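Buying and budgeting FAQ

How much should I set aside beyond the robot itself?
I keep 10 percent back for spare fingers and cables, plus $2,000 for props. Reshma Venter on our team wanted 14 - she may win next year.

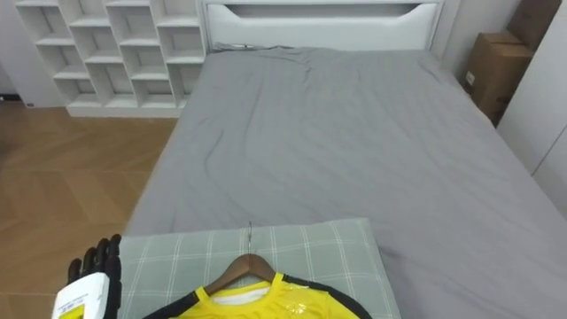 Do I need special props?
Props are the cheap part, so buy ordinary stuff you'd find at home. A wooden hanger, a shirt with a collar and a made-up bed will give you plenty of laundry practice! I'd get shirts in a bright color like that yellow one, too, so they show up well against gray sheets.

One hand or two?
Price both before you sign. Dunura quotes them separately, and the second hand has its own lead time (ask in June, if you can).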